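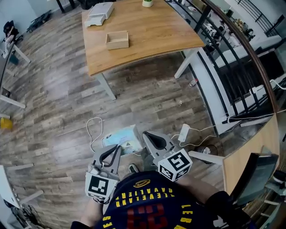
Pad swaps are what I get asked about most, so they go first. I look after the hand-held grippers at Wukow, and people write in with the same handful of questions every month. The black rubber pads sit on the inner faces of the two gray fingers, and I like to open the fingers wide before I touch anything. Each finger has its own cube marker, and the two patterns are different, so please don't swap them over!

How often do you change the pads?
Every 14 shifts, or sooner if they've gone shiny. Min-kyu Ki stretches his to twice that and gets away with it (I don't).

Can I clean the markers with alcohol?
I wouldn't. A dry cloth is fine. If the print has faded, make a new one - the Plusano labels hold up best for me.

Tracking drops out when I close the fingers. Is it broken?
Probably not. Check that the cubes are seated square and that your sleeve isn't covering one. Then run the Sung check again and see if it passes.

What about the cable on the side?
Leave a little slack where it meets the mechanism. I pulled mine tight once and spent a whole August afternoon redoing the connector - not fun.

How tight do the finger screws go?
Snug, with the short key. There are 4 of them, and I go back over them the next morning.

Where do I find spares?
Drawer 214, bottom row. Write down what you take, please!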